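Workshop Tips: Can a Machine Swap Your Hard Drive Yet?

October 2025

Every few weeks somebody writes in to ask why this page still tells people how to do things by hand. Surely, they say, there's a robot for that by now. Last time it was a reader called Oğuzhan Bayram, who has 80 old office desktops to strip of their drives before they go for recycling, and who would very much like to be sitting down with a cup of tea while it happens.

I have some sympathy. Pulling hard drives is dull, it is the same every time, and it does something unkind to the thumbnails. If any workshop chore ought to have been handed over to a machine, you'd think this would be the one. So this month's tips come with a running score: what the job asks of you, and whether a robot arm could be trusted with it.

The drive and its carrier

In a lot of desktop towers the hard drive sits in a plastic carrier, usually some cheerful colour so you know where to put your fingers. You take off the data lead and the power lead, squeeze or lift whatever needs squeezing or lifting, and out it comes. Sliding it back is the part people get wrong. They push harder when it sticks. Please don't. If it sticks, it's crooked.

A machine has the same trouble, only worse, since it has no wrist to waggle. It has to arrive at the right angle in the first place, or else feel that it hasn't and have another go.

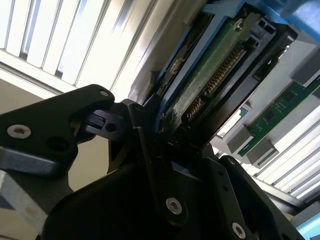

So can a robot fit a hard drive yet?
On a bench, with one model of computer and a patient person standing by, it can make a decent fist of it. In your spare room, with a mixed pile of towers from three different decades, you are still the better machine.

Most of the difference is in the preparation. A robot likes the case on its side in the same spot, the lid already off, the cables already tied back and the lamp where it was yesterday. By the time you've done all that for it you could have had the drive out and be looking for the biscuits.

Tip: steal the robot's habits anyway. Put a strip of masking tape on the bench and line every case up against it. Keep the screwdriver on the same side. Do all the lids first, then all the leads, then all the drives. It feels silly for the first two and by the tenth you'll be insufferable about it.

Things a gripper does well

Holding on. I'd put this at the top of the list. A gripper doesn't get bored halfway through, or put the thing down on a magnetic tray to answer the door. Ljubica Milošević, who used to run the repair bench at Plovier, once told me that most of the dead drives she saw hadn't failed at all until somebody dropped them. She made the juniors work over a folded towel. I've done it since, and it's saved me at least one drive and a toe.

Tip: hold a bare drive by its long sides. Keep your fingers off the circuit board and off the gold contacts. If you must put it down, put it on something soft that doesn't build up static, which rules out the nice fleece blanket.
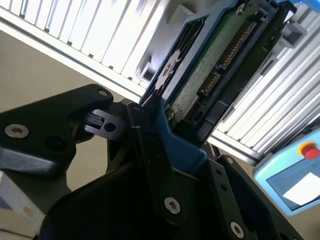 The other thing it does well is going slowly. We are all terrible at this. I have watched grown adults ram a drive home as if posting a letter through a stiff flap, and then wonder why the computer can't see it. Line up the rails, slide until you feel the connector meet, stop, check, and then press evenly with the heel of the hand. If you count under your breath nobody will judge you.

Things a gripper does badly

Cables. Cables are where the dream falls over. A cable is never where it was the last time, it bends when you'd like it to stay put and it stays put when you'd like it to bend. People manage by nudging it aside with a spare finger without noticing they've done it. Give a machine the same lead and it may well want a meeting.

The little catches are a close second. Some data plugs have a metal spring you must pinch before they'll let go, and some don't, and from above they look alike. You find out by feel. So does a robot, if it has been given any feel, and otherwise it finds out by snapping something.
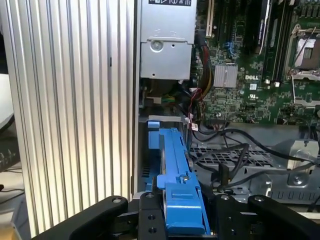
Inside a Dell tower, with the blue drive carrier in the gripper.

Tip: before you lift anything out, move every loose lead to one side and hold it there with a clothes peg. Wooden ones are best. I bought a bag for the workshop and my household has accused me of theft ever since, which is fair, as the first lot came off the line.

Tip: take a picture on your phone before you unplug a single thing. You will be certain you'll remember. You won't, and the red lead and the other red lead will be no help to you whatsoever.

What about buying one?

I did look. The smallest arm in the Levchenko catalogue was listed at 3,611 pounds, without a gripper, which seems a bit like selling a teapot with the spout extra. Dudmont will hire you one by the week, with a day's training, and their man on the telephone was very pleasant until I said it was for taking apart old computers in a garage in May. There was a pause. He asked how many. I said 80. He asked if I had any nephews.

His point, when he got round to it, was that the sums don't start to look sensible until you have 500 of exactly the same thing, and keep on having them. A small recycler called Wudwood told me much the same, except that they put it at 300 and said the robot also needed its own person. That person was not sitting down with a cup of tea.

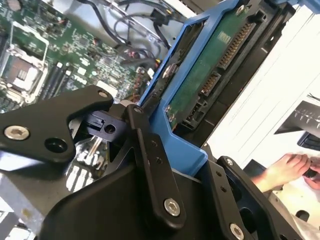

Which brings me back to Oğuzhan and his pile. My advice was to sort them by model before touching a screw, do them in batches of ten, and label each drive with the number of the case it came from. A chinagraph pencil on the carrier works nicely and wipes off later. Wear an earthing strap and clip it to bare metal. Put the screws from each case in one cup of a bun tin, and don't let anyone bake with it until you've checked.

If the drives have had anything private on them, wipe or destroy them properly, and don't take the word of whoever carts them away. A robot won't ask what was on them, I'll grant it that.

As for the house

Readers always want to know about the washing-up and the ironing. The same rule seems to hold. The more a chore looks identical every time, the nearer the machines are to it, and hardly anything in a house does. Your dishwasher is a perfectly good robot that solved the problem by making you do the fiddly bit, namely loading it, and then having opinions about how you did it. Folding a fitted sheet remains out of reach for robots and also for me.

Next month: getting candle wax out of a keyboard. Bring a hairdryer and low expectations.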